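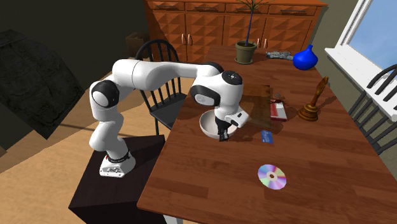
*Vellwood, December 3, 2023*

## Section 4: Swapping the cabin air filter and clearing the cowl drain

Okay, this is the part of the guide I get the most mail about, so I've rewritten it from scratch. It covers the Plonumitz hatchback, both the short and the long body. If you have the wagon, the glove box comes out differently and you'll want Section 6 (the filter itself is the same part).

I do this job every April, when the trees have finished dumping on the windshield, and then again if the fan starts to sound like it's breathing through a sock. On my own car the last filter went 1,011 miles past the interval and looked like a bird had moved in!

**What you need**

- One filter, Skinholm flat type. The pleated Eshun one fits too, but it's a snug fit and you have to flex it.
- A small Phillips screwdriver
- A flashlight
- A shop vac with the skinny nozzle
- A jug of water for the drain test

Set aside 40 minutes the first time. You'll be a lot faster after that.

> **Caution:** Turn the ignition off and take the key out before you reach behind the glove box. The blower can start by itself if the climate control was left on auto, and your fingers will be right next to it.

### Taking the old filter out

1. Slide the passenger seat all the way back and empty the glove box. All of it, even the napkins.
2. Unhook the little damper arm on the right side of the box. It pulls straight off its peg, toward you.
3. Squeeze both sides of the box inward until the stops clear the dash, then let it swing down. It'll hang there on its hinges and that's fine.
4. Find the filter door, a flat black cover with 2 screws. Take them out and put them in a cup, please. I've lost one under the carpet and I never got it back.
5. Pull the door off and slide the old filter out slowly, keeping it level. Tip it and you get a lap full of leaves.
6. Look for the airflow arrow on the old filter and remember which way it pointed. On every one I've pulled it was down.

**Note:** If the old filter is damp, stop here and do the drain test below before you put the new one in. Otherwise you'll be buying another one pretty soon.
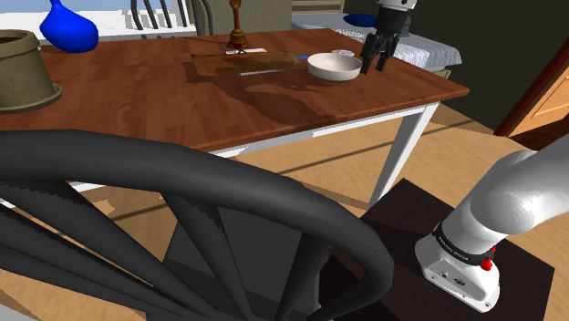

*Tabletop with pot and blue vase.*

### Checking the cowl drain

The cowl is the plastic tray at the base of the windshield, under the wipers. Rain lands in it and runs out through a rubber flap on the passenger side. When the flap clogs, water backs up and finds the fresh air intake.

7. Open the hood and vacuum out whatever you can reach along the cowl. Don't poke a screwdriver down the drain, the flap tears easily.
8. Pour the water in slowly at the middle of the windshield and watch behind the front wheel. You should see it come out within 9 seconds or so of the first splash. A dribble means there's still gunk in there, so vacuum again and repeat.

Smaranda Căpraru wrote in to say she works the flap open from below with a gloved finger, with the wheel turned fully left. I tried it and it works great, so thank you, Smaranda!

### Putting it back together

9. Vacuum the filter slot, then slide the new filter in with the arrow matching the old one.
10. Refit the door. Snug the screws down by hand and leave it there, they only bite into plastic.
11. Swing the glove box up, squeeze the sides past the stops, and push the damper arm back on its peg.
12. Start the car and run the fan on high with the vents open. A bit of dust at first is normal. If you hear ticking, shut it off and check the slot for a leaf or a twig.

Write the mileage on a piece of tape and stick it inside the glove box door. Section 5 picks up with the wiper arms, and you may as well leave the hood open for that.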